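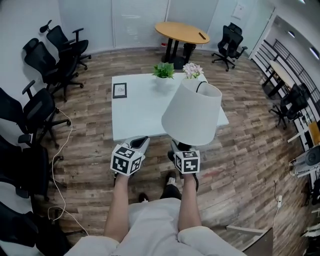 Chapter 6
Public Memory and the Politics of Commemoration

6.1 Introduction

A state that has changed its form of government inherits the street names, statues and public holidays of the one before it. Some are removed within weeks. Others stay for decades, either through neglect or because the groups with a say in the matter cannot agree on a replacement. This chapter deals with the second case.

The main example is the river town of Findstead, where a proposal to rename Somboon Square was first put to the council in April and remained unsettled four years later. The square had carried the name of a wartime governor whose administration interned 400 dock workers without trial. A petition for the change gathered 2466 signatures, short of the 3000 needed to force a local vote. The council was therefore free to set the matter aside, and did so twice.

Thitima Chuensuk's study of the dispute separates three questions that residents tended to run together: who has the legal power to name a public place, whose consent is sought in practice, and what the name is taken to mean once it is in use. Her interviews with 83 residents show that many supporters of the old name knew little of the governor. They objected to the cost of new documents and shop signs — a point the petitioners had left out of their leaflets.

Section 6.2 sets out the legal rules on naming. Section 6.3 follows the Findstead case in order of date. Section 6.4 compares it with Sorko, where a plaque was added and the name kept.

Key terms: commemoration, transitional justice, naming authority, counter-monument.

Readers who have not covered local government powers should return to Chapter 4 before starting Section 6.2.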